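The Marker in the Cup

Every office I have ever worked in had a cup of markers, and in every one of them at least half the markers were dead. People pick one up, get a gray ghost of a line, and put it back in the cup. I have done it myself. So when the desk supply people started telling us that the pen cup was due for a rethink, I was prepared to listen, though not to pay very much.

Sterorum, which sells storage to people who already own storage, wants $145 for a desk set with separate wells for each color. Wróbel has a cheaper version with a weighted base. Both companies make the same promise in their brochures: give each pen a home and the pen will go home. I have raised children and I doubt it.
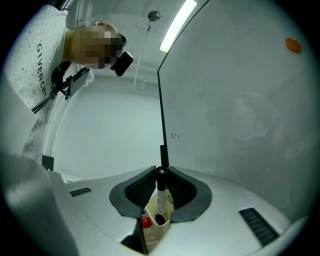
A pen goes wherever the hand was when the phone rang. A plain small cup forgives this, as you can drop a marker in from any angle without looking. A fitted well asks you to aim. I kept the Sterorum set on my desk through July, and by the second week the wells held paper clips and the markers were lying next to the keyboard.

There is also the matter of which way up they go. The Pollberg catalog gives 2 full pages to this and comes down in favor of cap up, so you can tell the colors apart at a glance. Fine for that. Dry-erase markers, though, are often better stored flat, and Pollberg's tall cup has no answer except a tray, sold separately.

A small design office in Furkavside told me it had bought 200 markers for a year and was out by spring. Their fix was dull. They put three markers out at a time, kept the rest in a drawer, and threw away any that skipped. The cup they use once held yogurt.

I sent the Sterorum set back. The refund took three weeks, less the shipping.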